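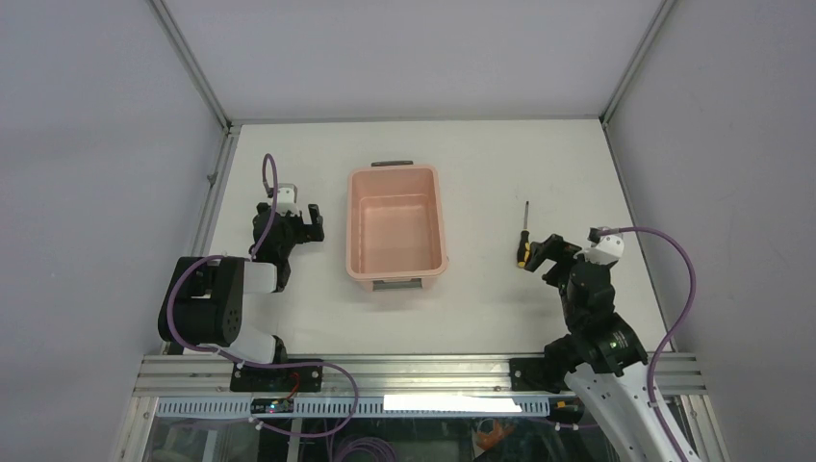 Baltton Automation Laboratory
Post-Fault Inspection Checklist, Two-Arm Tabletop Cell
Reference: Report 211
Inspection date: Wednesday, February 10, 2021
Reason for inspection: Unplanned protective stop reported during a tool placement task, followed by a failed restart.

This checklist must be completed before the cell is returned to unattended operation. Items marked Fail or Hold require a written comment.

Section A. Enclosure and work surface

A1. Walls and corner profiles secure. Pass.
A2. Work surface clear of items not listed in the task. Pass.
A3. Bin of the approved type, rim free of cracks. Pass.
Comment: The bin may be used with hand tools only. Blades remain prohibited under site rule 7.
A4. Front rail fasteners at specified torque. Pass.
Comment: One fastener at the right mounting plate was below the specified value and was tightened during the inspection. The other 18 were within limits.

Section B. Arms and grippers

B1. Joint brakes hold with power removed. Pass, both arms.
B2. Gripper fingers open and close fully. Pass, both arms.
B3. Gripper stops on contact with the bin floor. Fail, right arm.
Comment: The fault log shows that the right arm continued downward for 4 mm after contact before the protective stop was issued. The contact threshold had been raised during the June service and was not restored. The Skaludberg settings file has been reloaded. Repeat test required.
B4. Arms keep the required separation over the bin. Pass.
Comment: Only one arm may enter the bin at a time. The waiting arm must stay outside the rim with its gripper stationary.

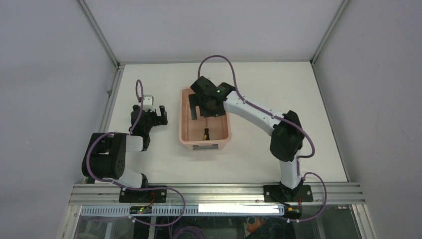 Item B3: right gripper lowered into the bin above the screwdriver.

Section C. Cables and electrical

C1. Purple arm cables free of cuts and flattened areas. Pass.
C2. Cable loops clear of all joints through full travel. Hold.
Comment: The loop on the right arm touched the elbow at the end of travel in one position. Adjust and inspect again. Do not shorten the loop at the wrist.
C3. Connectors at the front tray fully seated. Fail, corrected.
Comment: A connector near the right mounting plate was partly withdrawn. This accounts for the failed restart but not for the late stop recorded under B3. The connector was reseated and a retaining clip has been ordered from Åberg.
C4. Emergency stop removes power from both arms. Pass.

Section D. Release

D1. Cell released for unattended operation. No.
D2. Cell released for attended operation at reduced speed. Yes, one operator at the emergency stop at all times.
D3. Outstanding items: repeat test for B3, cable adjustment for C2, retaining clip for C3.

The Dustberg site runs the same arm settings and has been instructed to check its contact threshold before the next shift. Results are to be attached to this report.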